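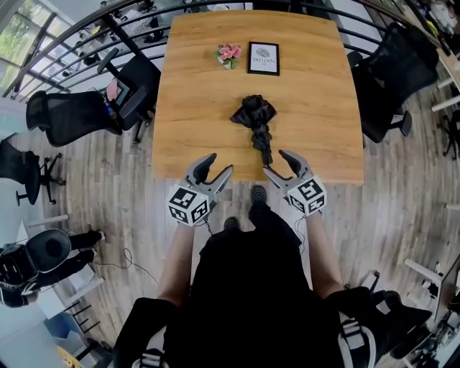
Lesezeit: 2 Minuten

4.2 Den Schirm zusammenlegen und ablegen

Dieser Abschnitt gilt für den Taschenschirm Trumo mit schwarzem Bezug. Sie brauchen einen Tisch, auf dem vorne genug Platz frei ist. Kleine Dekoration, zum Beispiel Blumen oder ein Bilderrahmen, kann am hinteren Ende stehen bleiben.

1. Schließen Sie den Schirm und legen Sie ihn in die Mitte von der Tischplatte. Der Bezug zeigt nach hinten, das schmale Ende zeigt zu Ihnen.

2. Lassen Sie zwischen dem schmalen Ende und der Tischkante ein kleines Stück frei.

3. Halten Sie das schmale Ende fest und ziehen Sie die Stofffalten einzeln heraus. Der Stoff ist am Anfang zerknittert - das ist kein Fehler.

4. Legen Sie alle Falten in die gleiche Richtung um den Schaft. Drücken Sie dabei nicht auf die Speichen.

5. Schließen Sie das Band.

Hinweis: Einen nassen Schirm lassen Sie bitte zuerst 30 Minuten offen trocknen. Auf geöltem Holz kann Wasser Flecken machen.

Vorsicht: Ziehen Sie den Schirm nicht am Stoff über den Tisch. Die Enden von den Speichen können die Oberfläche zerkratzen.

Für die Hülle Ludine lesen Sie weiter in Abschnitt 4.3.

Stand: 2023-02-01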